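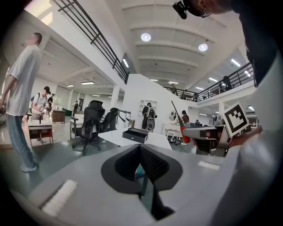
*Page last changed: Thu 12 March, by Kinga Borbély*

## 4. Comparing two grippers side by side

Do section 3 first. If you skipped it, the tracker will let you get as far as step 5 and then sulk.

1. Put both grippers on charge until the light stops blinking. The Javora takes its time.
2. Check the square marker on each one. A lifted corner reads as a tilted wrist, and you will spend the afternoon blaming the software.
3. Start the Pirudlow logger and give each gripper its own name. "Test" and "test2" are already taken, many times over.
4. Open and close the jaws fully, twice, without touching anything.
5. Hold still until the logger shows 1,038 in the width field. Any other number means the jaws aren't fully open, whatever your thumb tells you.

> **Caution:** Keep fingers out of the jaw hinge. Tarek Saab has tested this for all of us.
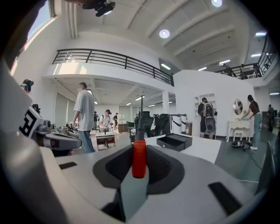 Marker loss is the thing to watch once you start moving. The tracker forgives a short gap and then quietly makes up the rest. Carry the gripper with its marker turned out into the room, bold squares in plain view, and keep your sleeve off it. Pick up speed only after two clean passes.

6. Run the same task with each gripper, same person, same table.
7. Swap hands and repeat. Left-handers may swap the other way and feel smug.
8. Save both logs before unplugging the Kimum hub.

**Note:** Grip comfort scores go on Toshiko Ueda's sheet. "Fine" is not a score.

If the two width curves don't line up, go back to step 4.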